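Neue Batterie fürs alte Auto: mein Prollon-Ladegerät nach einem halben Winter

Vorweg: Ich bin keine Schrauberin. Ich fahre einen Kombi, den ich letzten August für knapp 3.000 Euro bei einem kleinen Händler gekauft habe, und der stand da vermutlich schon eine ganze Weile auf dem Hof. Beim Abholen musste der gute Mann ihn überbrücken, und eigentlich hätte mir das zu denken geben sollen. Hat es aber nicht, ich war verliebt (Anhängerkupplung! Sitzheizung!).

Der erste kalte Morgen kam dann, wie er kommen musste: Schlüssel rum, klack klack klack, Ende. Mein Kollege Jarlath hat mir daraufhin das Ladegerät von Prollon empfohlen, das er selber für sein Motorrad benutzt. Ich hab es bestellt und seitdem ziemlich oft im Einsatz gehabt, also dachte ich, ich schreib mal was dazu.

Im Karton liegen das Gerät selbst, ein Paar Klemmen, ein Satz Ringösen zum festen Anschrauben und eine Anleitung in vier Sprachen. Die deutsche ist okay, nur bei den Blinkcodes bin ich ausgestiegen. Dauerhaft grün heißt voll, so viel hab ich verstanden, und das reicht mir im Alltag auch.

Angeschlossen ist das Ding in zwei Minuten. Rot an Plus, Schwarz an den Massepunkt, Stecker in die Dose, Modus wählen, fertig. Die Klemmen packen ordentlich zu und rutschen nicht ab, das kenne ich von meinem alten Billiggerät ganz anders! Für eine ziemlich leere Batterie hat es bei mir die ganze Nacht gebraucht, was ich völlig in Ordnung finde. Wer morgens um sieben losmuss und um halb sieben merkt, dass nichts geht, braucht eben Starthilfe und kein Ladegerät. 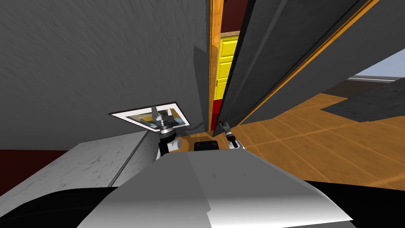
Durch den Spalt: die gelbe Tür vor der dunkelroten Wand.

Was mich nervt, ist das Kabel. Das ist wirklich kurz geraten, und ich musste mir eine Verlängerung dazukaufen, damit ich überhaupt bis zur Motorhaube komme. Wer rückwärts einparkt, hat gleich das nächste Problem. Einen halben Meter mehr hätte man bei dem Preis schon spendieren können. Und dann dieser Modusknopf – mit Handschuhen kaum zu treffen, und wenn man einmal zu weit gedrückt hat, darf man sich wieder durch alle Programme klicken.

Gut gefällt mir dafür die Erhaltungsladung. Über die Feiertage stand der Wagen zwei Wochen, das Gerät hing die ganze Zeit dran, und danach ist er angesprungen, als wäre nichts gewesen. Laut ist es auch nicht, ein leises Surren, mehr hab ich nie gehört. Warm wird das Gehäuse ein bisschen, aber nicht so, dass ich mir Sorgen machen würde.

Meine Schwester hat übrigens das Modell von Breathnach, das etwas mehr kostet und dafür eine Tasche und ein richtiges Display mit Spannungsanzeige hat. Das hätte ich im Nachhinein auch ganz gern. Geladen hat ihres aber auch nicht schneller, als wir es mal an meinem Auto hatten.

Von mir gibt es 4 von 5 Sternen, der eine fehlt wegen des Kabels. Die Batterie selbst tausche ich im Frühjahr trotzdem, die ist einfach alt, und der Händler will sich an den Kosten beteiligen. Mal sehen, ob er sich noch daran erinnert.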